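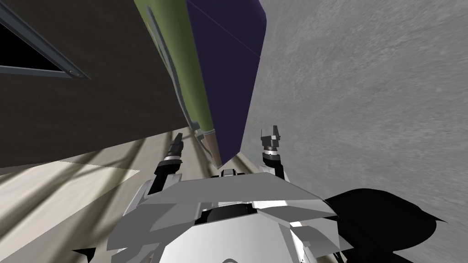

11 January 2020
Stepan Koval

Finished digging out the back drain at the Lulcombe house. Writing it up as a thread while I still remember which bits went wrong.

The block slopes toward the house. Every decent storm put water against the laundry wall, and the plaster inside had started to bubble up to knee height.

I got two quotes in September. Both were well over what we had. One bloke wanted to pull up the whole patio. So I did it myself, on and off, over the summer.

Trench is 37 metres, side fence to the street kerb. I hired a small trencher for the first stretch and then hit clay with rock through it. The rest was mattock and shovel.

Fall matters more than depth. I went 1 in 100 and checked it with a string line and a level every couple of metres. Still got it wrong near the lemon tree and had to redo that part.

Slotted pipe, sock on, geotextile underneath and folded over the top. 20 mm gravel. Don't let them sell you crusher dust for this, it packs down and the water sits on it.

Ring before you dig. I had the plans for gas and water, and the water line was still a good shovel's width from where it was drawn. Hand dig anywhere near a service.

Cost: gravel and pipe came to a bit under $1,000. With trencher hire, tip fees and the new pit it was up to $2,000 all up. I stopped keeping receipts after the second tip run.

Soil is the part I didn't plan for. It takes up far more room out of the ground than in it. I took 7 trailer loads to the tip and there's still a heap behind the shed.

Sombat Phuthong from over the road lent me his trailer and his plate compactor - thanks again mate. He did his own drain years ago and told me to put an inspection point at each bend. I put in two.

Had one proper downpour since. Water came out at the kerb and the wall side stayed dry on top. Plaster can wait until winter, I want to see what the moisture meter says first.

Next is the downpipe at the back corner, which currently empties onto the path. Probably a separate thread - it has to go into the stormwater line and not the slotted pipe.

Comments

gumtree_deb: Did you need council approval to discharge at the kerb? Ours made us fill in a form.

Stepan Koval: Yes, a form and a small fee. Took them three weeks.

R. Senness: Flush it out from the inspection points once a year. Mine silted up in clay even with the sock on.

pkl_north: What did you do with the lemon tree roots?

Stepan Koval: Went around them. Hence the redo.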